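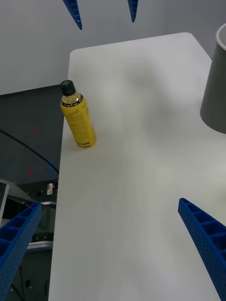

Pidora Filmtheater
Protokoll der Programmsitzung November

Ort: Foyer, oberer Tisch
Beginn: 18.30 Uhr
Anwesend: Programmleitung, Technik, Kasse, Presse, Filmbildung, Buchhaltung (bis TOP 4)
Entschuldigt: Gastronomie
Als Gast zu TOP 2: Disposition des Verleihs Szűcs, telefonisch zugeschaltet
Protokoll: Presse

TOP 1 Protokoll der letzten Sitzung

Das Protokoll wird mit einer Änderung angenommen. Unter "Vorprogramm" muss es heißen, dass die Technik die Lautstärke der Werbung absenken kann, nicht dass sie es zugesagt hat. Offen aus der letzten Sitzung bleiben der Vorhangmotor und die Beschriftung des Archivregals. Beides wird unter TOP 6 behandelt.

TOP 2 Musikfilmreihe im Frühjahr

Die Programmleitung stellt den Stand vor. Die Reihe soll vier Abende umfassen, jeweils mit kurzer Einführung. Fest zugesagt ist bisher nur der Eröffnungsfilm "Ostico", ein Dokumentarfilm über ein Tanzorchester und dessen Auflösung. Laufzeit 80 Minuten, Original mit deutschen Untertiteln.

Die Disposition von Szűcs erläutert die Bedingungen. Der Verleih verlangt eine Mindestgarantie und möchte, dass der Film an keinem anderen Abend derselben Woche im kleinen Saal läuft. Eine zweite Vorstellung am Nachmittag wäre möglich, dann aber zu regulärer Filmmiete. Plakate werden geliefert, der Trailer liegt bereits auf dem Server. Auf die Frage, ob jemand aus dem Filmteam anreisen kann, gibt es noch keine Antwort. Die Reisekosten müsste in jedem Fall das Haus tragen.

Die Filmbildung spricht sich für die Nachmittagsvorstellung aus. Zwei Schulen mit Musikprofil haben Interesse angemeldet, allerdings noch unverbindlich. Die Kasse gibt zu bedenken, dass Nachmittagsvorstellungen im Frühjahr in den letzten Jahren schlecht liefen und dafür eine zusätzliche Schicht besetzt werden muss. Man einigt sich darauf, die Rückmeldung der Schulen abzuwarten.

Zum Saal: Die Programmleitung möchte den großen Saal mit 239 Plätzen. Die Technik hält den kleinen Saal klanglich für geeigneter, vor allem bei den älteren Konzertaufnahmen im Film, die nur in Mono vorliegen. Nach längerer Diskussion bleibt es beim großen Saal. Die hinteren Reihen werden erst geöffnet, wenn der Vorverkauf es nötig macht.

Für die drei weiteren Abende liegen mehrere Vorschläge vor. Ein Konzertfilm wird zurückgestellt, die Rechte für den deutschsprachigen Raum sind ungeklärt. Ein Revuefilm aus den fünfziger Jahren ist als digitale Kopie verfügbar, die Restaurierung wird von der Technik aber als mäßig beurteilt: starke Farbschwankungen im zweiten Akt, hörbare Schnitte in der Tonspur. Die Programmleitung sieht den Film trotzdem gern in der Reihe. Die Technik zeigt vor der nächsten Sitzung einen Ausschnitt im großen Saal, danach wird entschieden.

Beschluss: "Ostico" eröffnet die Reihe im großen Saal, Beginn 20.00 Uhr. Die Mindestgarantie wird akzeptiert. Einstimmig.

Die Disposition von Szűcs verlässt die Sitzung um 19.10 Uhr.

TOP 3 Beschwerden zum Liederabend "Kinoschlager neu vertont"

Im Oktober lief ein Abend mit kurzen Stummfilmkomödien, die von einem Trio mit bekannten Filmschlagern begleitet wurden. In einer Verfolgungsjagd mit Nachttopf war ein Wiegenlied aus einem alten Heimatfilm zu hören. Dazu sind 16 schriftliche Zuschriften eingegangen, überwiegend kritisch. Der Ton reicht von sachlich bis sehr verärgert. Mehrere Schreiben beziehen sich darauf, dass das Lied für viele mit Kindheit oder Beerdigungen verbunden sei und im Zusammenhang mit einem derben Witz nichts verloren habe. Zwei Zuschriften loben den Abend ausdrücklich und nennen gerade diese Stelle.

Die Presse berichtet, dass das Lokalblatt angefragt hat, ob das Haus sich entschuldigen werde. Eine Antwort ist noch nicht erfolgt.

Diskussion: Die Programmleitung hält eine Entschuldigung für falsch. Die Musikauswahl lag beim Trio, das Haus habe den Abend gebucht und stehe dazu. Die Kasse schildert, dass ein Teil des Publikums den Saal während der Szene verlassen hat und an der Kasse das Eintrittsgeld zurückwollte. Das wurde abgelehnt, in einem Fall aber ein Gutschein ausgegeben. Die Kasse wünscht sich für solche Fälle eine klare Regel. Die Filmbildung regt an, die Diskussion aufzugreifen und beim nächsten Stummfilmabend vorab etwas über die Praxis der Begleitmusik zu sagen. Auch früher seien Lieder im Kino oft gegen ihren Sinn eingesetzt worden. Die Presse findet das als Thema gut, als Reaktion auf die Zuschriften aber zu belehrend.

Die rechtliche Seite wird kurz angesprochen. Die Aufführung war angemeldet. Ob für die Bearbeitung des Liedes eine eigene Zustimmung nötig gewesen wäre, ist in der Runde strittig. Die Buchhaltung lässt sich vom Trio die Titelliste und die Angaben zu den Bearbeitungen geben. Vom Musikverlag ist bisher nichts gekommen.

Beschlüsse:
Alle Zuschriften werden einzeln beantwortet, Entwurf durch die Presse, Freigabe durch die Programmleitung. Die Antwort nennt den Anlass, bedauert die Verärgerung und verteidigt den Abend.
Das Lokalblatt erhält eine kurze Stellungnahme gleichen Inhalts.
Rückerstattung nach Beginn der Vorstellung gibt es nur bei technischen Störungen. Die Regel wird an der Kasse ausgehängt. Eine Gegenstimme.
Das Trio wird für den Frühjahrstermin wie geplant angefragt. Eine Enthaltung.

TOP 4 Tonanlage großer Saal

Vom Fachbetrieb Savton liegt der Prüfbericht vor. Der mittlere Frontlautsprecher hat einen Defekt im Hochtonbereich, was die Klagen über schlecht verständliche Dialoge erklärt. Die Surroundkanäle sind in Ordnung, müssen aber neu eingemessen werden. Außerdem empfiehlt Savton den Tausch eines Verstärkers, der laut Bericht noch läuft, für den es aber keine Ersatzteile mehr gibt.

Die Technik möchte Hochtöner und Einmessung sofort beauftragen und den Verstärker in den nächsten Haushalt nehmen. Die Buchhaltung stimmt zu, weist aber darauf hin, dass der Posten für Reparaturen für dieses Jahr fast aufgebraucht ist. Der Rest könnte aus dem Ansatz für Plakatdruck kommen, der nicht ausgeschöpft wird. Die Presse ist damit einverstanden, sofern der Ansatz im neuen Jahr nicht deshalb gekürzt wird. Das wird so festgehalten.

Für die Einmessung braucht Savton einen vollen Vormittag ohne Publikum und ohne Reinigung. Die Kabelwege hinter der Leinwand müssen vorher frei sein. Dort stehen noch Aufsteller aus dem Sommer.

Beschluss: Auftrag an Savton für Hochtöner und Einmessung. Zum Verstärker wird ein zweites Angebot eingeholt. Einstimmig.

Die Buchhaltung verlässt die Sitzung.

TOP 5 Mitsingabend

Der Vorschlag kam aus dem Publikum. Gezeigt würde ein Musicalfilm mit eingeblendeten Liedtexten. Die Filmbildung hat sich bei einem anderen Haus erkundigt, dort ist der Abend regelmäßig ausverkauft. Die Lizenz für die Textfassung kostet extra, und die Kopie darf nur am gebuchten Tag abgespielt werden. Ein Probelauf am Vortag ist also ausgeschlossen.

Die Technik fragt, wie laut der Filmton gegen den Saal gefahren werden soll. Die Erfahrung fehlt. Die Kasse möchte wissen, ob Verkleidung und mitgebrachte Requisiten erlaubt sind. Konfetti wird ausgeschlossen, alles andere ist noch offen. Bedenken gibt es wegen der Nachbarn, der Notausgang auf der Hofseite müsste während der Vorstellung geschlossen bleiben. Spätestens um 23 Uhr muss der Hof ruhig sein, das ist Teil der Auflagen.

Ein Beschluss wird nicht gefasst. Die Filmbildung stellt bis zur nächsten Sitzung Kosten und zwei mögliche Titel zusammen.

TOP 6 Verschiedenes

Vorhangmotor: Das Ersatzteil ist bestellt, Liefertermin unbekannt. Bis dahin bleibt der Vorhang offen.

Archivregal: Die Beschriftung ist zur Hälfte fertig. Die Soundtrackplatten aus der Schenkung sind noch nicht erfasst und stehen vorläufig im Büro. Bitte nicht ausleihen.

Programmheft: Redaktionsschluss wird vorgezogen, die Druckerei schließt über die Feiertage. Texte zur Musikfilmreihe bitte in der gekürzten Fassung, das letzte Heft war zu eng gesetzt. Bei Liedtiteln in Zukunft einheitlich Anführungszeichen.

Pausenmusik: Die Kasse bittet um eine neue Auswahl. Die jetzige läuft seit dem Sommer unverändert. Vorschläge an die Technik, keine Titel aus Filmen, die gerade im Programm sind.

Getränkeausgabe bei Sonderveranstaltungen: vertagt, Gastronomie nicht anwesend.

Offene Aufgaben

Programmleitung: Vertrag "Ostico" an Szűcs zurücksenden, Anfrage an das Trio
Technik: Ausschnitt Revuefilm vorbereiten, Termin mit Savton, Platz hinter der Leinwand schaffen
Presse: Antwortentwurf Zuschriften, Stellungnahme Lokalblatt
Kasse: Aushang Rückerstattung
Filmbildung: Rückmeldung der Schulen, Unterlagen Mitsingabend
Buchhaltung: Titelliste, Umbuchung Plakatdruck, zweites Angebot Verstärker

Ende der Sitzung: 20.50 Uhr
Die nächste Sitzung findet im Dezember statt, Einladung folgt mit der Tagesordnung.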